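Seite drucken | Seite per E-Mail empfehlen

Begehung Snackecke und Arbeitstische, Checkliste mit Anmerkungen

Ich habe die Liste vom letzten Mal genommen und meinen Senf wieder gleich dazugeschrieben, dann muss ich hinterher keinen Extra-Bericht tippen. Abgehakt heißt in Ordnung, OFFEN heißt, da muss noch jemand ran (meistens ich). Gegangen bin ich am 21. Juli 2025, einmal durch den ganzen Raum und dann noch mal zurück, weil ich den Zettel liegen gelassen hatte.

1. Tische

[x] Tischplatte fest, kein Wackeln
[x] Kanten und Ecken ohne Splitter
[x] Oberfläche sauber
[ ] Kabeldurchlass geschlossen und bündig – OFFEN

Die Treston-Tische aus dem Nachbarraum kommen erst nächstes Mal dran, die sind noch halb zerlegt. An den Tischen hier habe ich kräftig gerüttelt, mich draufgestützt und einmal druntergelegen. Alles stramm, da gibt es wirklich nichts zu meckern! Beim Kabeldurchlass federt der Deckel ein bisschen, wenn man mit dem Daumen draufdrückt. Gefährlich ist das nicht, nur Krümel sammeln sich darunter ganz wunderbar. Ich bestelle bei Rivoston einen neuen, sobald ich den Durchmesser wiederfinde, den ich mir im Juni irgendwo aufgeschrieben habe.

2. Snackbox

[x] Box ohne Risse und scharfe Kanten
[x] Standfest, kippt beim Hineingreifen nicht
[x] Inhalt einzeln verpackt
[ ] Schild im Halter vorhanden und aktuell – OFFEN

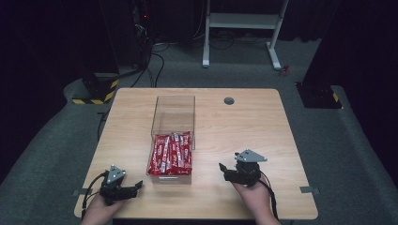
Die Sache mit der Snackbox war ja beim vorigen Durchgang mein großes Thema, und ich bin sehr froh, dass wir die alte Blechdose los sind. Cirker hat zwei Behälter zur Auswahl geschickt, und der durchsichtige hat bei mir sofort gewonnen: Man sieht durch die klaren Acrylwände gleich, wie weit die roten Sticks noch reichen, und muss nicht jedes Mal einen Deckel aufmachen. Vorn unten sitzt auch der kleine Metallhalter fürs Schild, genau so einen wollte ich haben. Fürs Schild selbst brauchen wir noch einen ordentlichen Text, mit Sorte und Allergenhinweis, und bitte gedruckt (meine Handschrift kann außer mir kein Mensch lesen). Mit dem Finger bin ich einmal rundherum an der Oberkante entlang, alles schön glatt.

Zum Füllstand noch ein Wort, der stand bisher gar nicht auf der Liste. Ich bin dafür, die Box nie bis oben vollzustopfen. Wer einen Stick aus einer randvollen Box zieht, zieht gern drei andere mit, und dann liegen sie unterm Tisch. Neue Regel also: höchstens bis zur Hälfte auffüllen, den Rest im Karton lassen. Der Karton von Leitão hat 40 Stück und passt problemlos in den Schrank.

3. Vorrat und Haltbarkeit

[x] Karton geschlossen und trocken gelagert
[x] Mindesthaltbarkeit geprüft
[x] Ältere Ware nach vorn sortiert
[ ] Bestandsliste geführt – OFFEN

Im Schrank war es ordentlicher als befürchtet. Fast 700 Sticks sind seit Jahresbeginn weggegangen, das habe ich aus den Lieferscheinen zusammengezählt und musste erst mal schlucken. Die Bestandsliste hängt an der Schranktür, der letzte Eintrag ist aus dem Juni. Bitte, bitte eintragen, wenn ein neuer Karton angebrochen wird! Ein Strich genügt mir völlig. Beim Umsortieren habe ich noch 11 Sticks mit geknickter Hülle gefunden, die Verpackung war überall dicht, also bleiben sie drin und kommen zuerst weg.

4. Entnahme

[x] Entnahme einzeln möglich, ohne zu wühlen
[x] Hüllen unbeschädigt
[x] Platz neben der Box frei zum Ablegen
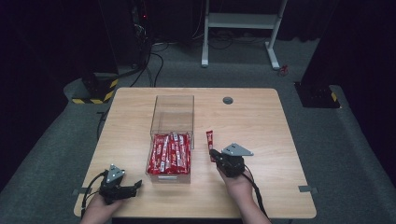 Letzte Änderung dieser Seite: vor 2 Tagen

Am Einzelpack lag mir besonders viel. Die roten Hüllen sind lang und schmal, stehen dicht an dicht, und man kann trotzdem einen Stick oben packen, ohne den Nachbarn anzufassen. Auf dem Tisch bleibt neben der Box reichlich Platz, das soll bitte auch so bleiben: keine Tassen, keine Prospekte, keine Ladegeräte. Leere Hüllen gehören in den Eimer an der Tür und keinesfalls zurück in die Box. Das klingt selbstverständlich, ich hatte die Diskussion aber schon zweimal.

5. Boden und Wege

[x] Teppich ohne Falten und lose Kanten
[ ] Kabel aus dem Laufweg – OFFEN
[ ] Boden frei von Kleinteilen – OFFEN

Der graue Teppich liegt sauber. Hinter dem Tisch laufen allerdings etliche schwarze Kabel kreuz und quer über den Boden, da hätte ich gern Klettbänder und eine flache Kabelbrücke. Und am Fuß vom weißen Gestell lag etwas kleines Rotes, bitte beim Saugen auch mal in diese Ecke schauen.

6. Was bis zur nächsten Begehung fertig sein soll

– Deckel für den Kabeldurchlass bestellen (ich)
– Schildtext drucken und einschieben (ich)
– Bestandsliste nachtragen (alle, die Kartons aufmachen)
– Klettbänder und Kabelbrücke besorgen, am liebsten in Grau passend zum Teppich

Den Punkt Beleuchtung habe ich diesmal ausgelassen, der bekommt beim nächsten Mal eine eigene Zeile.

Seite drucken | Seite per E-Mail empfehlen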